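Keltudow block cell: setup and care notes

These notes cover the tabletop cell used to record the Keltudow block-grouping set. They are meant for whoever has to set the cell up again after a move, or get it running after a part has been changed. The data format and the loading scripts are described in the main README.

What the cell consists of

One arm with a gripper, a blue perforated base, a wooden board on top of it, and eight foam blocks. The control software is Susano. The base panels and the arm mount came from Harries. Spare blocks and gripper pads are in the drawer marked Plokolov.

Setting up

Lay the base panels first and push them together until the seams close. Check them with a straightedge in both directions. A step at a seam will rock the board, and the arm will then place blocks too high on one side and press them into the wood on the other.

Put the board down with its front edge parallel to the front of the base. Press on each corner in turn. If one moves, take the board off and look for grit before adjusting anything.

Turn on the controller and let it idle for 12 minutes. Home the arm with the board clear of blocks, then run board_touch. It touches the board at 6 points and writes the heights to cell.yaml. Open the file and read the values. If one of them is well away from the others, run the routine again before changing the board.

Placing the blocks

The blocks come in red, green, blue and yellow, two of each. Starting layouts are loose groups with open wood between them, and blocks in a group may touch. Stand every block flat. Rotation is free, and the layouts should vary in it. 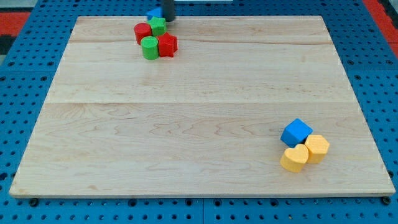 Board with blocks in two groups, gripper at the back edge.

Blocks close to the back edge can be hidden from the camera by the gripper. This is allowed in recorded episodes, but do not use such a layout for checking the color thresholds. Raise the arm to its park position first and run color_check with all eight blocks in view.

Regular care

Every 100 episodes: wipe the board with a dry cloth, brush out the holes at the front of the base, and look over the gripper pads for foam dust. Dust makes the pads slip on the cylinders before it causes trouble with any other shape.

Every 400 episodes: replace both pads as a pair, check the screws on the arm mount, and run board_touch again. Log the pad change in care_log.csv with the episode number.

Do not oil or wax the board. A shiny surface upsets the color check, and the blocks slide when they are pushed.

Known problems

Stars picked up by a single point turn in the grip. Set grip_axis to auto.

The board was sanded in December. Height files from before then no longer match and should not be copied back in.

If the arm stops above the board with a reach error, the base has usually shifted. Square it to the mount and home again.

After any repair, record one short test episode and play it back before starting a full run. Test episodes go in the scratch folder and are left out of the release.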